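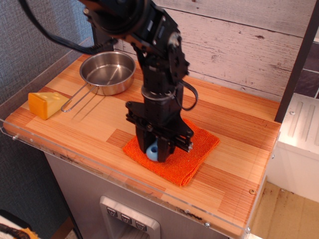 Right, I've been promising a thread on learning Romanian as a hopeless adult for ages, so here goes. I started last November with an app, a second-hand grammar book and far too much confidence. The app teaches you "the boy eats an apple" for what feels like a year. What got me going was naming whatever was in front of me, out loud, with a colour stuck on it. An orange cloth on a wooden worktop is perfect for this, because "portocaliu" is a lovely word to say and you have to decide whether your cloth is masculine or feminine before you can even finish. (Cloth is "cârpă", feminine, so it's "o cârpă portocalie". I got that wrong for a fortnight.)

2/ Why Romanian? Everyone asks. I had a week in a village outside Brașov a couple of summers back and couldn't follow a word anyone said to me, and it bothered me all the way home on the plane. I'd done French at school and thought I'd pick bits up. I picked up "da".

3/ The grammar book is by Olteanu and it's ancient. The cover's coming off and half the dialogues are about sending telegrams. But the verb tables are laid out so clearly that I've stopped bothering with anything else. If you see one in a charity shop, grab it!

4/ The thing that did my head in at first: "the" goes on the END of the word. Lup is wolf, lupul is the wolf. Casă is house, casa is the house. You spend your whole life putting it at the front and then your brain has to sit and wait for it.

5/ And then neuter nouns, which behave as masculine when there's one of them and feminine when there are more. One egg is "un ou". Two eggs is "două ouă". Say "două ouă" out loud a few times. I was doing it at the bus stop and a woman moved along the bench.

6/ People keep telling me you need 1,000 words before you can hold a conversation. Maybe! I've no idea how many I've got. I do know I can complain about the weather, ask where the chemist is and say that my knee hurts, and those three cover most of what I talk about in English as well.

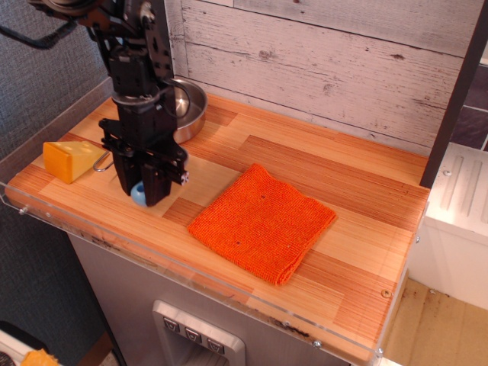
7/ Food words stick best for me, no contest. Brânză is cheese, and it's one of those old words that nobody seems able to agree on the origin of. Then you find out "cașcaval" is a cheese too, the yellow sort, and in the shop they're treated as two separate things entirely. Ask for brânză and you'll most likely get something white and crumbly.

8/ I found this out at the Morach, the little grocer's at the bottom of our hill that stocks bits from all over. I'd rehearsed my sentence the whole way down. The man on the till listened very kindly, then told me in English that he's from Portugal.

9/ Evening class update, for those who asked: yes, still going. It's at the Pritcombe library, upstairs by the large print. There were 11 of us to begin with and we've thinned out a fair bit, mostly around the time the genitive turned up. I don't blame anyone. I very nearly went with them.

10/ Some things I'd do differently. I'd start listening much earlier. I spent months reading and then heard a real person on the radio and couldn't find the gaps between the words. Now I have Romanian radio on while I do the washing up. Mostly it's traffic news. I'm very well informed about a ring road I'll never drive on.

11/ I'd also skip the flashcards. I bought a fancy Korgate card box with coloured dividers and spent a whole weekend writing them out in my best handwriting, and I've looked at them twice. Talking to the furniture has done more for me, and it's free.

12/ Pronunciation, quickly. The letters "â" and "î" make the same sound, and it's not one we've got in English. The best advice I was given: say "ee", keep your tongue where it is, then pull it back as if you've been mildly insulted. Works for me about half the time. The other half I just cough.

13/ Longest streak so far is 28 days, broken by a cold and a very good detective series. I used to feel awful about missing a day and then I'd miss the next one too out of sulking. Now I do ten minutes when I can and leave it at that.

14/ Going back in the autumn, same village if the guesthouse has room. I've got my opening line ready and I've checked it in Olteanu – it's "I was here before and I understood nothing". If anyone out there speaks it properly, tell me whether "n-am înțeles nimic" sounds normal or like something off a telegram.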